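Drip line on the back slope loses pressure past the third row

Status: open, then solved, then open again (see the bottom)
Posted 5/20/18

Okay, long one, sorry. I've been keeping notes on this for a couple of weeks and I'd rather dump everything in one place than answer the same questions five times.

The setup: one hose bib at the back of the house, a Grirkeo battery timer screwed onto that, then a filter, then a pressure reducer, then half-inch poly tubing up the slope. Five rows come off the main line. The first two water the raspberries, the third is the blueberries, and the top two are the new perennial bed I put in where the old juniper used to be. Total tubing is 294 feet, counting the main (I measured it with string, twice, so I trust it).

What happens: rows one and two drip like crazy. Row three is okay. Row four sort of sweats. Row five gives me nothing at all unless I lie down and put my ear next to it, and then I can hear a hiss. The catmint up there doesn't care but the astilbes look terrible!

What I've tried so far:

Cleaned the filter. There was grit in it, a fair bit, and it made no difference.

Took off the end caps and flushed every row until it ran clear. Row five did run when it was open at the end, just weakly, so it isn't a total block.

Swapped the pressure reducer for the spare one in the shed. Same thing exactly.

Walked the whole main line looking for a leak. Found one tiny one at the elbow by the steps, put a new clamp on it, felt very proud of myself, no change.

Ran it with the timer taken off completely. This was the first thing that helped, and only a little. Row four went from sweating to a slow drip. 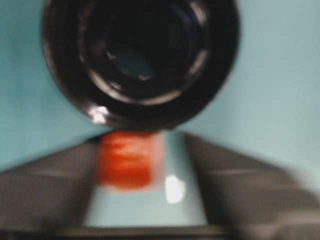
So then I started wondering whether I'm just asking too much of it. I sat down and counted emitters, which took most of a morning and one very sore knee, and I've got 568 of them. That's a lot more than I had in my head. When I first laid it out it was only the raspberries, and then every spring I'd punch in a few more, and the blueberries got doubled up during that dry year, and nothing ever got taken out.

I also called the garden center in Uvalbridge where I bought the kit. The person on the phone was nice and told me to clean the filter.

One more thing that may matter: the slope. From the bib to row five it's a real climb, enough that I stop for a breath halfway with a full wheelbarrow. I never thought about the water having to climb it too, which is a bit embarrassing to type.

Update, a few days on. I shut off rows one and two with the little inline valves and ran only the top three. Row five dripped! All of it, right to the end cap, and I stood there grinning at it like a fool. So the line itself is fine and the emitters up there are fine. It's the raspberries hogging everything.

My plan was to put a splitter on the bib and run two zones off two timers, bottom rows early and top rows later. I've got the splitter. I was going to get a second Grirkeo to match, but I've also been looking at the Skernine one because it has two outlets built in and I wouldn't need the splitter at all. Does anybody have one of those on low house pressure? Mine has never been great, even the shower will tell you that.
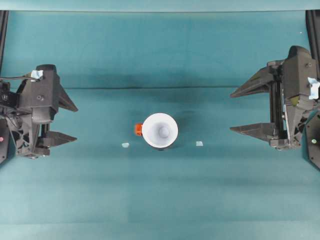 Ông: Before you buy anything, look at what kind of emitters you've got on the slope. If they're the plain cheap ones, the bottom rows will always win, zones or no zones. You want the pressure compensating kind for the top two at least. And two zones is the right idea, but feed the upper one with its own run of tubing straight from the splitter, don't tee it off the old main.

Well, that's what I was afraid of. I went and checked, and they're the plain ones, all of them, out of a bag I've had forever. I'm not replacing the whole lot, but I can do rows four and five, and the astilbes can have the first ones out of the packet.

The separate run makes sense too. I've got most of a roll of half-inch left, and if I go up the fence side it misses the steps and that elbow I don't trust.

Still to do: new tubing up the fence, new emitters on the top two rows, move the filter so it sits ahead of the splitter. Hand watering the top bed until then, two cans every evening. I'm leaving the ticket open until it's had a proper hot spell in June, and I'd still like to hear about the Skernine if anyone's got one.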